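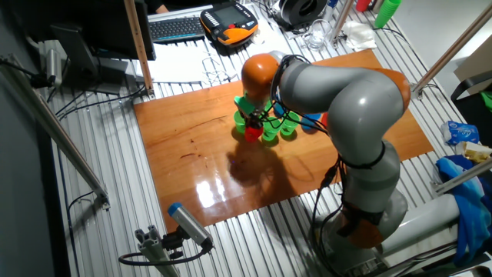
Ketsara Wannasri wrote to ask why the unit spends a whole session on plastic cups when most of the class already works in a canteen or a café, and whether the colours matter once the cups are clean. The second part of her question is a good place to start.

Unit 4: Reusable cups in group catering
Handout for session 2, revised October 22, 2023

4.1 Colour

Coloured cups are bought for looks but they do useful work. A site can give each colour a job and keep to it. At the Vasau dining hall, which we'll use as our case all term, green is water, red is juice or cordial and blue is held for people with a dietary card. New staff pick it up in a shift.

On the board at the top of this handout the green cups are grouped together, with a red cup in front of them and a blue one off to the right. If you were running the Vasau system you'd want the blue cup further away again, on its own tray, with a label. Colour alone is not an allergy control. It is a prompt for staff, and the dietary card and the tray label are what you rely on. Some people can't tell red from green, and some of them will be on your roster.

Pick colours you can reorder. Vasau bought yellow cups for a February event, couldn't match them later and ended up with two shades in the one service.

4.2 The setting-out surface

A glossy wooden board with a warm orange-brown finish looks good under cups and shows up strong colours well. Points to watch:

Glare. A lacquered surface throws back overhead lighting. Spills of water are hard to spot near a bright patch. Look along the surface from a low angle before service.
Shadow. Anything standing between the lights and the board darkens the middle of it. Set up where you can see what you're putting down.
Damp bases. Cups put down wet will leave rings on many wood finishes. Air-dry first.
Scratches. Lift cups, don't slide them. Grit on a base rim will mark a gloss finish.
Food contact. A display board is for display. Don't cut on it, and don't put cups rim-down on it unless it has just been cleaned and sanitised.

4.3 Handling

Hold a cup low on the body or by the base. Fingers stay off the rim and out of the inside, including when you're clearing. Picking up four at once with a finger in each is the most common fault we mark down in the practical.

Tissues, phones, pens and your own drink belong on a different bench. If you've used a tissue, bin it and wash your hands before you touch the next cup.

4.4 Stacking

Stacking saves space and causes most of the trouble. Only dry cups are nested. Moisture trapped between two cups stays there, and the stack will smell by the next day. Keep to one colour and one size per stack. Cups of slightly different taper will jam, and people then twist or bang them apart, which is how rims get split.

For transport, Vasau uses crates that hold 30 cups each. The full stock is 2,000 cups, with 500 of those kept sealed in the storeroom as spares. A stack carried by hand should stay below chin height.

4.5 Inspection and discard

Look at each cup as it comes out of the drying rack. Take it out of service if you find:

a split or chipped rim
a crack you can feel with a fingernail
cloudiness or staining that doesn't wash off
a rough inside surface from scouring
a base that rocks on a flat bench

Write the number discarded in the log by colour. In last year's log 68 red cups went out, far more than the other colours, and the cause was a dishwasher rack with a bent pin on the side where the reds were always loaded.

4.6 Reading the supplier's sheet

Bring one to the next session. Dundov and Inthanon both publish theirs, and the Peteck sheet is in the course folder if you can't get to either. Find the plastic used, the highest temperature the maker allows, whether the top rack of the dishwasher is specified, and whether the colour is through the material or a coating. If the sheet is silent on any of these, write "not stated". Don't guess from the feel of the cup.

Exercise

Draw a setting-out plan for a morning tea using three colours of cup on one board. Mark where guests approach from, where the used cups go, and where the dietary cups sit. Add a short note on the lighting in the room you have in mind. One page is enough, and hand drawing is fine.

Reading for session 3: section 5, drying racks and drainage, up to the table on rack spacing.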